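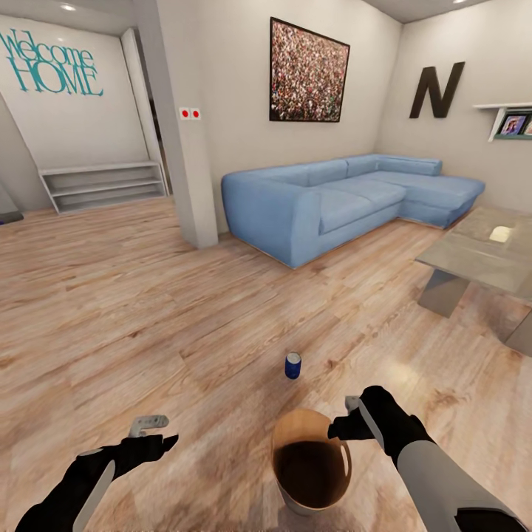 Section 5. Trying Out a Gripper Pair in the Simulated Living Room

By now you have Skarnora installed and the two-armed robot loads without complaint. Before you settle on a gripper for your own project, it's well worth spending an afternoon on the tidy-up task, which asks the robot to get small things off the floor and into a container. It sounds like child's play, and for you and me it is, but it will show you more about a gripper than any table of specifications.

Two gripper models come with the package, the Landry and the Voro. The Landry is the plainer of the two and a little more forgiving on round things. The Voro closes faster and can be fussier about where you put it. Please try both, even if you're already sure which one you want!

Before you start

Close any other program that uses a lot of graphics memory. Set the controller rate to 60 updates per second in the Control panel, and leave it there for both grippers so that you're comparing like with like.

Note: The controller rate and the display rate are two separate settings. A choppy picture on your monitor doesn't mean the arms are getting choppy commands.

Running the comparison

1. Open the Tasks menu and choose Living Room Tidy-Up. Give the room a moment to load, particularly the first time, when all the floor and wall textures have to be read in.

2. Under End Effectors, pick Landry for the left arm and the right arm. You can mix them later on, and plenty of people do, but a matched pair makes the first results much easier to read.

3. Press Home. Both arms go to their resting pose and the grippers open.

4. Switch to the head camera and drive the right arm toward the container with the hand controller. Go slowly near the rim. The head camera looks down from above, and it's surprisingly easy to misjudge height from there – most first-day bumps come from a gripper carried just a little too low.
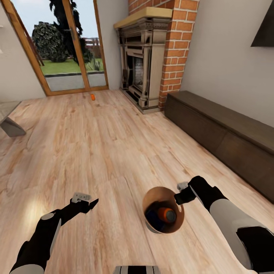

If you do bump the container, let go of the trigger, raise the arm straight up and start the approach again. Trying to steer out sideways tends to drag the container along with you.

Caution: Don't raise the grip force to make up for a poor approach. The object may squirt out of the fingers, and you'll be measuring your settings more than your gripper.

5. Switch to the wrist camera and line up on the can. You want it sitting midway between the two fingers before you move in. If the bin is close beside it, come around to the open side first.
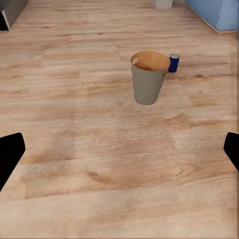
6. Close the gripper, lift, carry the can over the container and release. Press Save Trial, whether or not it went well. The misses are useful too.

7. Do 5 trials, then go back to step 2, choose Voro for both arms and do the same again. Press Reset Room between trials so that everything goes back to its starting place.

Reading your results

Open the Trials tab and put the two sets side by side. Look at the approach time first, and then at how often you had to back off and try again. Colm Brennan, who wrote the original version of this task at Mullstead, likes to replay each trial from the wrist camera before he looks at any of the numbers, and I've come around to his way of doing it.

Note: Trials saved before the 22 October 2018 update don't include wrist camera replay. They'll still open, but the camera list will only offer the head view.

When you're finished, choose Export Trials and keep the file somewhere handy. You'll load it again in Section 6, where we adjust the finger opening and the closing speed.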